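Flekorden Gripper Comparison, Table-Setting Set

README, revised January 2019
Kept by Vasylyna Kovalchuk and Nurhan Bozkurt

Welcome, and thank you for taking an interest in our little table. If you came for the numbers only, they are in the trials file and you can skip most of what follows, but I would ask you to read the part on known problems before you plot anything.

What this is

Flekorden is a set of recorded trials from a two-arm bench where we compared two sets of gripper fingers on ordinary tableware. We call the finger sets Idance and Foser, after the names on the drawings. Idance is the wide, stiff one that came out of Alper Coşkun's first round of designs. Foser is narrower, with a softer pad glued to the inside face, and it was drawn up in June after we had all grown tired of watching forks slide away. The arms, motors, cables and controller stayed the same for both sets, so the fingers and the pads are the only hardware that changed.

There are 385 trials in total. Each one is a single attempt at a single task, started from a written layout and stopped either by success, by the operator, or by a 100 second limit. Gülizar Keskin ran most of the Idance trials and Nurhan ran most of the Foser ones, and yes, we know that is not ideal. More on that further down.

How the table is laid

We wanted something closer to a real supper than the gray foam blocks we had used before, and Gülizar brought in cloths and dishes from her own kitchen. There are 17 layouts. Most of them put at least one plate or piece of cutlery on cloth and another straight on the table covering, as the two surfaces behave very differently under a fingertip. A fork on a soft cloth sinks a bit and can be pinched from the sides. A spoon on the bare covering wants to spin.

Both arms go back to their parked pose between trials. The operator lays the objects by hand from the layout sheet, smooths the cloths if the sheet asks for it, steps back and starts the recording. We did try marking the positions with tape early on, but the tape showed up in the camera view and the pose estimator grew very fond of it, so we took it all off again.
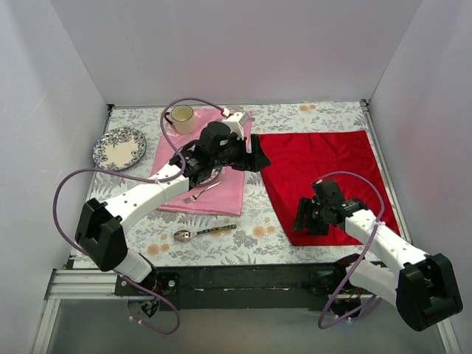 The tasks themselves are plain enough. In the single-arm ones, an arm picks up a piece of cutlery and puts it down beside a plate, or takes a mug by the handle and moves it to the other cloth. In the two-arm ones, the grippers each take a corner of a cloth and fold it toward the middle, or one arm holds a plate steady while the other lifts something off it. There is also a handover task, which went so badly with both finger sets that we stopped after 11 trials. We left those in. Kyriaki Sotiropoulos talked me out of deleting them and she was right, they are some of the more useful recordings we have.

What is in the folders

trials: one row per trial, with layout number, task name, finger set, arm or arms used, operator initials, result and time taken.

video: one clip per trial from the fixed camera. The clips have no sound.

joints: commanded and measured joint positions for both arms, plus gripper opening. Times are in seconds from the start of the clip.

layouts: the layout sheets, scanned. Some have coffee on them and a few have notes in Ukrainian, which I am happy to translate if you write to me.

notes: whatever the operator typed after a trial. Very uneven. Gülizar writes a paragraph, Nurhan writes "slipped".

How results were scored

A trial is a success if the object ends where the sheet says, within about a finger's width, and is the right way up. Cloth folds are scored by eye from the clip by two people separately, and where they disagreed Kyriaki made the call. We also kept a "partial" label for trials where the grasp held but the placing went wrong – please don't add those to the successes without saying so.

Known problems

The operators are not balanced between finger sets, as I mentioned. Alper repeated a handful of layouts with both sets to see how much this mattered, and you can find them under his initials.

The Foser pads wear. We replaced them when they looked shiny, and the date of each change is in the notes, but we never measured the wear itself.

Gripper opening drifts a little over a long session with either set. The controller was a Taşdemir board with our own firmware, and the zeroing routine ran only at power-up. If you see an opening slightly below zero, that is the drift and you can clip it.

Cables sometimes tug at the wrist when an arm reaches far across its own base. Trials where the operator noticed this have "cable" in the notes column.

Reflections on the metal spoon confuse the depth estimate in several layouts. We have not corrected for it.

Using the data

Please go ahead, for teaching or research or plain curiosity. If you publish something, name the set and tell us, mostly so that we can read it. Corrections are very welcome too – Nurhan looks after the trials file and Vasylyna (that's me) looks after everything else.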